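Search this site Enter keyword Go

Shared Workshop Builds Its Own Robot Gripper 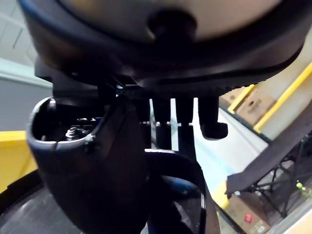
URKGATE, 9/5/24

Members of the Gonidel shared workshop have entered the assembly stage of a robot gripper designed and built on the premises, the workshop announced.

The gripper has a matte black housing, open at the top, with its screws and a hex nut left within reach. The project began in April and is led by Elaine Godoy, with Natanael Araújo responsible for wiring and Dorottya Pap for the control software. Members have recorded 400 hours of work to date. The workshop set aside a budget of $2000 for parts.

"The housing went through 19 versions before the group accepted one," Ms. Godoy said. "Members may now turn to calibration."

Design files will be made available to all members once testing is complete. Persons wishing to take part must first complete the workshop's machine safety course. Applications are accepted at the front desk.

Comments (3)

rvasconcelos: Will the files be open to non-members as well?

benchvise42: Nice work. What are you using for the wrist joint? Mine at home binds after a few turns.

Cremilda Meireles: Is the safety course offered in the evening?

Recent items
Tirkik Laser Cutter Returns to Service
Krūmiņa Hall Extends Opening Hours
Tool Library Fees Unchanged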